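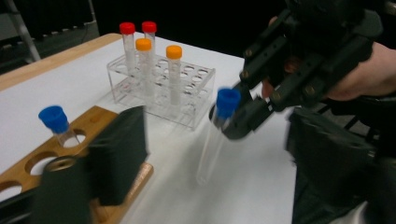

Bonjour et bienvenue chez Flurero ! Moi c'est Amirhossein Rahimi, je suis le fondateur de la salle, le coach du matin, et aussi celui qui répond au téléphone quand il ne charge pas des disques sur une barre. On me demande souvent ce qu'on fait chez nous : de l'entraînement fonctionnel en petit groupe, de l'haltérophilie pour adultes qui n'en ont jamais fait, et un peu de rameur (oui, je sais, tout le monde déteste le rameur). Côté niveaux, chaque adhérent a une couleur sur sa fiche, rouge pour ceux qui débutent, orange pour ceux qui ont déjà quelques mois de barre dans les épaules. Ça me permet de préparer les charges avant le cours et de ne pas vous faire perdre dix minutes à chercher des disques.

D'où on vient

J'ai fait de la lutte jusqu'à 22 ans, puis plus rien, puis un boulot de bureau et un dos en compote. C'est un ancien partenaire d'entraînement qui m'a traîné dans une salle de cross-training un soir de pluie. J'ai vomi au bout de douze minutes et je me suis inscrit le lendemain. Quelques années plus tard, diplôme en poche, je louais un ancien atelier de menuiserie rue Zanisia, avec un toit qui fuyait et deux barres achetées d'occasion. On a ouvert en janvier, sans chauffage. Les premiers adhérents gardaient leur bonnet pendant les squats, et certains le portent encore par nostalgie !

Aujourd'hui la salle fait 415 m², le toit ne fuit plus et il y a du chauffage (enfin, un chauffage). On est restés dans le même bâtiment, on a juste repris le local du voisin quand il est parti.

Comment se passe un cours

Un cours dure 50 minutes. On commence par un échauffement, ensuite un travail technique — arraché, épaulé, tractions, équilibre, selon le jour — et on finit par un effort plus court où ça souffle fort. Dix personnes maximum par créneau. J'ai essayé à seize une fois, je passais mon temps à compter les gens au lieu de regarder leurs genoux, donc c'est dix et ça restera dix.

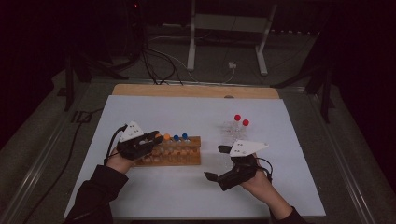 Si vous avez une épaule fragile, un genou opéré ou simplement une mauvaise nuit derrière vous, dites-le en arrivant. Chaque mouvement a au moins deux variantes et je préfère vous voir faire des pompes sur caisse pendant trois mois que vous perdre à cause d'une tendinite. Pour les femmes enceintes ou qui viennent d'accoucher, on demande un mot du médecin ou de la sage-femme et on adapte la séance ensemble.

Le chrono, on l'utilise, mais le tableau des scores est facultatif. Il y a des gens que ça motive énormément, il y en a d'autres que ça stresse, et je me suis déjà fait engueuler par les deux camps.

L'équipe et le club

On est trois coachs à tourner sur la semaine. Je prends les matins et l'haltérophilie, mes deux collègues se partagent les midis et les soirs, et ils programment bien mieux que moi tout ce qui est gymnique. Le club d'haltérophilie s'appelle Drarnent, c'est une association à part avec sa propre licence, mais les adhérents de la salle y ont accès sans supplément. On emmène chaque année quelques personnes en compétition régionale. L'an dernier, notre doyenne a arraché 37 kilos devant ses petits-enfants et j'ai pleuré dans le parking.

Il y a aussi le Challenge Kazemi, notre petite compétition maison, par équipes de deux. La prochaine édition tombe le 24 novembre. Les inscriptions se font à l'accueil, il n'y a pas de niveau minimum, et les binômes mélangés (un débutant avec un habitué) sont vivement encouragés. Apportez un gâteau, la table du goûter est prise presque plus au sérieux que l'épreuve finale.

Venir essayer

La première séance est gratuite et sans engagement. Prenez une gourde, une serviette et des chaussures à semelle plutôt plate — les grosses semelles de running, c'est très bien pour courir et pas terrible pour pousser lourd. Prévoyez d'arriver un quart d'heure avant, le temps de faire le tour et de remplir votre fiche. Après, si ça vous plaît, vous faites le cycle de découverte : six séances avec un coach, en tout petit comité, avant de rejoindre les cours collectifs.

L'abonnement est au mois, sans frais de dossier, et vous pouvez le mettre en pause l'été. Il y a un tarif étudiant et un tarif demandeur d'emploi à 40 euros par mois, il suffit de montrer un justificatif à l'accueil. Les vestiaires ont des douches et des casiers, mais pensez à votre cadenas, j'en ai toute une collection d'oubliés que je ne sais pas ouvrir.

Pour le parking, entrez par la cour derrière le bâtiment, la porte verte. Celle de devant coince.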